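Snack corner at Pedeck is filling up

If you've walked past the old copy room on Gatlow Street lately, you'll have noticed the carpet's been cleaned and there are shelves in there now. I stopped in this morning, a little after 10, to see how the new Pedeck snack corner is coming along, and I'm happy to say there's finally something to look at!

The shelving came from Soler, dark gray with white strips along the front for the price tags (no prices yet, I asked). Snacks in cans are clearly going to be the big thing. They get a row to themselves, with a bit of space between one color and the next, and ice cream boxes sit on the same shelf.

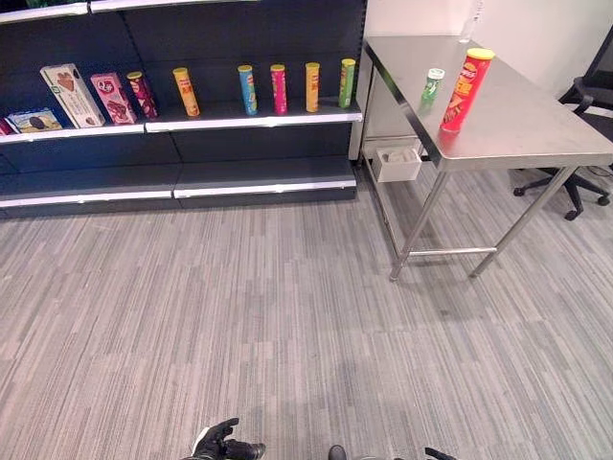 I'm told the first order was 652 items, which sounds like a lot until you remember how many of us are in the building by lunchtime. Most of it is still in the stockroom. The steel table next to the shelves is staying put, and I'm glad, it's a good place to set your bag down while you hunt for change.

My own vote goes to the green can, but the pink one is pretty hard to walk past. Cups have the top shelf, and I like having them up there where I don't need to bend down for one. There was talk of putting them by the door, and I think this is better.

The whole thing cost almost 2000 dollars, shelves included, and Flultero is paying for the first three months. After that it has to cover itself, so please buy your chips here! So far 54 people have signed up for the monthly tab, me included.
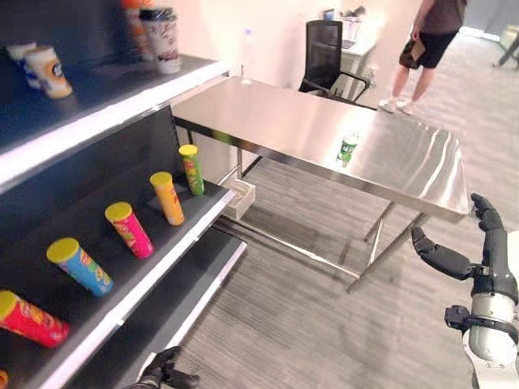
Opening hours

Early morning until 6 in the evening, starting in April. The sign-up sheet for the tab is at the front desk, and you can write your snack requests on the back of it. I've already put down pretzels.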